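So Sondalberg says their "1941 recipe" rye is back on shelves this October. Same loaf great-grandpa ate, supposedly.

I read the bag. 11 ingredients. Did he keep soy lecithin in the pantry? 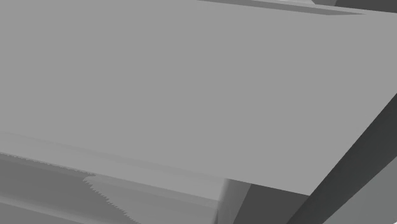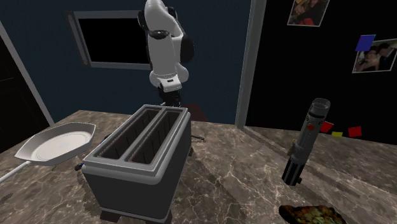
Also it's "100% stone ground." Which part? The flour? All the flour? I emailed to ask and got a coupon.

Daryna Koval swears it tastes different from the regular Hamard rye. I tried both last night with butter. Could not tell you which was which, and one costs 2 bucks more.

If anyone has an old Sondalberg label, send it over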